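3.2 Surface condition and the placement of cloth items

The second part of the study concerns the work surface on which household textiles are laid out before folding. Kivi and Zariņš treated the surface as neutral, an assumption we followed in the March pilot at Gevville and then dropped. Friction between fabric and wood affects how far a cloth spreads when it is put down, and a cloth left rumpled must be straightened before the first fold can be made. We therefore recorded the state of the cloth at the start of each trial as flat, partly gathered, or rumpled.

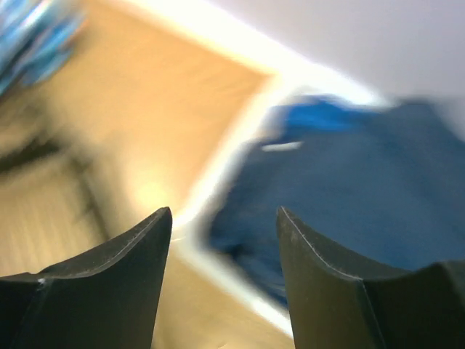
Figure 3. Blue cloth, rumpled, beside a light tan wooden surface.

Of the 267 trials retained for analysis, those starting from the rumpled state showed the widest spread in handling time. Straightening was coded as a separate step, ending when the longest edge of the cloth lay parallel to an edge of the surface. Smoothing by hand after that point was counted as part of the first fold. Trials in which the cloth slid to the floor were excluded and not repeated.

Lighting was left as found at both sites, Gevville and Trendley. Glare on pale wood made the cloth edge harder to locate in some recordings, and for these the coders worked from the contrast between fabric and surface alone. Disagreements over the end of straightening were settled by a second viewing. The coding sheet used throughout is the version of 05/10/2021.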